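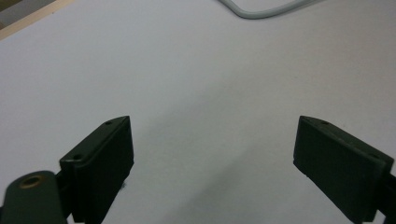

The gripper open over a white tabletop, between takes.

Bontu Negussie has a cold and a deadline and talks fast. We get 45 minutes, most of it standing up. Her team at Tutano is building a system that learns small table jobs from people doing them by hand. Picking up a spoon. Moving a cup. Closing a lid. No arm involved at this stage, just a person holding the gripper and a camera watching the fingers.

"You hold it, you do the thing, you put it back," she says. "Then again. The again is the job."

How many times? She pulls a face. Depends on the task. A good collector gets through a spoon pickup in 7 seconds or so, then resets. The resets take longer. Spoon has to go somewhere new each time, turned a different way, or the model just learns one spot on one table.

"We had that in February. Beautiful results. Then Kimutai slid the table over a bit and it went to pieces."

Kimutai Lyimo, across the room, doesn't look up. "I slid it a hand's width."

He runs the sorting side, which he calls Cloro, after the script that does the first pass. It throws out takes with dropped frames or a thumb over the lens. What's left, he watches. All of it? "Most of it. At double speed, with tea."

What is he looking for? Hesitation, mainly. People stop halfway and think, and the system picks up the stopping. Also people who are too good. Negussie says her best collector never misses, so there was nothing in the set showing how to recover from a bad grab. They now ask for fumbles. Real ones, not acted.

"You can tell acted," Lyimo says. "It looks like a soccer player going down."

I ask about the empty takes, where the fingers close on nothing or just hover. Waste?

"No no, we want some." Negussie again. An open gripper with nothing in it is a state like any other, she says, and the model needs to know what it looks like. They label those by hand. There was an argument over whether to. She won, she says. Lyimo says it was a draw.

The group is small. 5 people, 2 grippers, one of which was out of use the day I came by. Pads wear down. Screws work loose and the finger angle drifts a hair, and then a whole afternoon doesn't match the morning. They check the opening before every session now and write it down on paper.

Next up is a second site, at Seyoum, for different tables and diferent light. Negussie wants kitchens. Messy ones.

"Everybody's data is too clean, ours too," she says. "Give me crumbs."

And an arm, when? She's already got her coat. After the summer, maybe. Lyimo thinks later then that.

"Ask him, he's the pessimist," she says, and she's out the door.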